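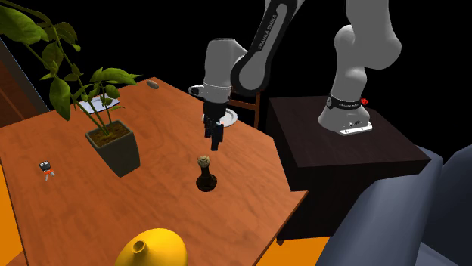 Last edited 21 Oct 2022 by Waldemar Wasilewska

Teleop demos in sim: the policy grasps the piece when it stands up, misses when it lies on its side. More data or different data?

Posted by Waldemar Wasilewska in Manipulation / Data collection

I'm collecting teleoperated pick-and-place demonstrations in simulation for an imitation learning baseline. The arm is a Franka with the stock parallel gripper, mounted on a stand beside a wooden table. The room has some furniture and household clutter for background variety. The target is a small piece with a dark body and a light top. The instruction string is always "pick up the piece and put it on the plate".

Current state:

- 921 episodes kept after filtering, recorded over 11 room layouts
- 2 camera streams per episode, one fixed in the room and one looking along the fingers
- actions logged as end-effector deltas plus a gripper command, in the base frame
- recording through Nadar, episodes written out with Codier

The trained policy is reliable when the piece starts upright. The gripper comes down vertically, closes on the narrow part of the body and lifts. When the piece starts on its side, the policy does one of two things. It hovers over the piece without committing, or it descends with the fingers lined up along the length of the piece and closes on one end, and the piece squirts out.

My first guess was class imbalance. The reset script drops the piece from a small height with a random tilt, and it usually settles upright because the base is wide. I raised the tilt range, collected another batch and retrained. The hovering got less frequent. The bad wrist angle did not change.

I then looked through the fallen-piece demonstrations and noticed that operators disagree with each other. Some turn the wrist first at a safe height and then descend. Others descend and rotate on the way down. A few nudge the piece with one finger until it faces a convenient direction and grasp after that.

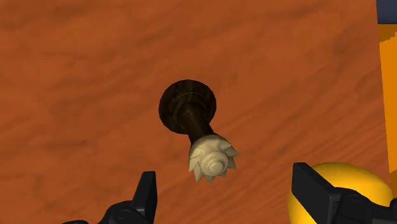
The finger-level stream also loses the piece late in the approach if the operator comes in from the wrong side, so the last part of those episodes is probably being learned from the room camera and the joint state alone. I can't tell how much that matters compared with the operator disagreement.

What I would like to know:

Should I write a collection protocol and re-record the fallen cases, or keep the variety and change the model? I am using a plain behaviour cloning head with mean squared error. Moving to something multimodal is possible but I'd have to rework the training code.

Is there any point in keeping the nudging episodes? They do succeed by the automatic check (piece on plate, gripper open, arm clear).

Does anyone store the initial object pose as metadata and sample on it? Codier has a free-form field for this and I have left it blank so far.

Edit: the simulator is Birnix, default contact settings. Several people asked.

Embla Hedlund

Re-record the fallen cases, but check your loss first, as it explains the symptom you describe.

A parallel gripper has a symmetry. Turning the wrist by half a revolution gives the same grasp. If one operator turns clockwise to get across the piece and another turns counter-clockwise, both are correct, and the average of the two is no turn at all. Mean squared error gives you the average. You then descend at whatever angle the wrist started with, and when that happens to lie along the piece you get the end-on closure. Adding more episodes from the same mix of operators won't move it, and your second batch showed that.

The cheap fix is in the data. Write down a convention and make everyone follow it:

- Finish the wrist rotation at hover height, before any descent.
- Always take the shorter turn from the start orientation. If the two are nearly equal, go clockwise.
- Grasp across the dark body near the middle. No grasps on the light top.
- Pause briefly when the rotation is done.

The pause looks wasteful but it gives the model a clean state where the wrist is right and the height hasn't changed yet. Keep it short. A long pause teaches the policy to stop there, and with no history in the observation it has no way of leaving. Some of your hovering may already come from operators waiting at that height while they think. Plot commanded speed against height for the fallen cases and you'll see it straight away if so. I trim idle steps before training and leave the raw files alone.

You can also relabel some of what you have. Since it's sim, you know the true pose of the piece at every step. Compute the angle between the finger closing direction and the long axis at the moment of grasp, throw out anything far from perpendicular, and sort the rest by turn direction. You may be able to keep one direction and drop the other without recording much at all.

On nudging: take those episodes out of the main set but don't delete them. They are useful as recovery data later, once you have a policy whose failures you understand. In a small set with a single-mode head they are a third behaviour starting from the same observation as the other two.

On metadata: yes, fill the field. Log initial pose of the target, pose of the plate, layout ID, operator ID and the random seed. Operator ID is the one people skip, and it's the one you need when the episodes disagree. We had a set in April where the whole problem was a single operator with the axes flipped on the input device, and without the ID we would have had to watch every episode.

Hold out by layout and not by episode. With episodes from one layout on both sides of the split, your validation loss mostly tells you that the model has memorised the furniture.

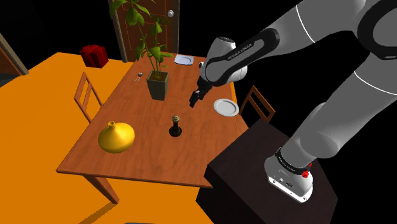

Room camera: gripper over the table beside a plate, dark target piece standing near the middle, yellow vase at the near corner.

From a viewpoint like this the piece takes up very few pixels once the image is shrunk for the encoder, and the colour of the table and floor dominates. I'd crop to the tabletop before resizing. You lose the chairs and the door, and the policy has no use for them. If you augment colour, go easy on it. The light top against the dark body is the main cue for which way the piece is pointing when it's down.

For the late loss of view in the finger stream, count it before you worry about it. Project the known pose of the piece into that camera and log whether it falls inside the image at each step. If it leaves only after the fingers are already either side of it, you can live with that. If it leaves while the wrist is still turning, add a line to the protocol about which side to approach from.

drivmont_user

Just use a diffusion head, solves the multimodal thing. We run it on the Drivmont rig and never wrote a protocol. Also check friction, default contacts in Birnix were too slippery for us and pieces shot out of the fingers even with a good grasp angle.

Waldemar Wasilewska

Thanks both. I ran the angle check over the existing fallen-piece episodes. The turn direction does split by operator, quite cleanly. I've kept the shorter-turn episodes, moved the nudges to a separate folder and am re-recording the rest under Embla's convention, with the pause trimmed. Cropping to the tabletop is in as well.

Friction: I replayed some of the failed rollouts with a higher coefficient. End-on closures still fail, and a few of the marginal grasps now hold. I'm leaving it at default until the new set is trained so that I only change one thing.

The finger-stream visibility log isn't done yet. Codier won't take a per-step flag in the free-form field, so it has to go in as an extra observation channel, and that means rewriting the older files.

We use cookies to keep you signed in and to measure page visits. By continuing to browse you accept our cookie policy.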